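4.3 Washing, drying and folding the towels

This section covers the gray microfiber towels packed with the Tridura drying set. The bath mat and the hand cloths have their own instructions in 4.4 and 4.5. If you bought your towels separately under the Weldu name, use the care label sewn into the towel wherever it differs from what is printed here.

Before first use

1. Take off the paper band and any plastic tags. Snip the tag loop with scissors. Do not pull it, as the weave snags easily.

2. Wash the towels once on their own in warm water. New microfiber sheds a little lint and does not take up water well until it has been washed.

3. Hang to dry. Do not use the dryer for the first wash.

Note: Some color in the first rinse water is normal. If the water is still colored after the second wash, contact the Vaddale service desk (see the back cover).

Regular washing

1. Shake each towel out over a sink or outdoors to get rid of hair and grit.

2. Sort the load. Microfiber may be washed with other microfiber or with smooth synthetics. Keep it away from cotton bath towels, flannel and anything else that gives off fluff.

3. Set the machine to warm, no higher than the temperature shown on the care label.

4. Add liquid detergent, half the amount you would use for a cotton load of the same size. Powder can settle in the looped weave and leave it stiff.

5. Run a full rinse. In hard water areas, run a second one.

CAUTION: Do not use fabric softener, dryer sheets or bleach. Softener coats the fibers and the towel will push water around the surface instead of soaking it up. If softener has been used by mistake, wash the towel twice with no detergent at all.

Drying

Line drying is best. Hang the towel by one short side, with the pegs on the hem and not on the looped part. In a tumble dryer use the lowest heat and take the towels out while they are still very slightly damp at the hems.

CAUTION: Do not iron. Do not dry on a radiator or over a heater. High heat melts the tips of the loops and the damage cannot be repaired.

Folding

Fold on a clean, flat, light-colored surface if you have one. Lint and loose threads show up better and can be picked off before the towel goes away.

1. Lay the towel down with the ridged side up.

2. Smooth it from the middle toward the hems with the flat of your hand. The ridges will spring back, so there is no need to press hard.

3. Check the corners. The hem is thicker than the rest of the towel and tends to roll over at the corners after washing. Turn any rolled corner back and hold it for a moment.

4. Take hold of the towel near the hem. Gripping in the middle of the loops stretches them out of line. 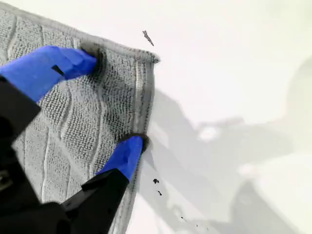 Fig. 4-6. Towel held at the hem and near the top edge. Upper right corner still curled.

5. Bring one long side over to meet the other. Line up the smooth border strips first, then let the rest fall into place.

6. Fold in half again, short side to short side. For the narrow shelf of the Larari cabinet, fold into thirds instead – the finished stack should be no more than 300 mm wide.

7. Stack with the folded edge facing out. Keep stacks under 140 mm high so that the lower towels are not crushed flat.

Note: Small dents left in the weave by fingers or pegs come out at the next wash.

Replacement towels are sold in packs of 3, part no. 469.

Section revised 3 February 2005. Replaces the loose sheet supplied with earlier sets.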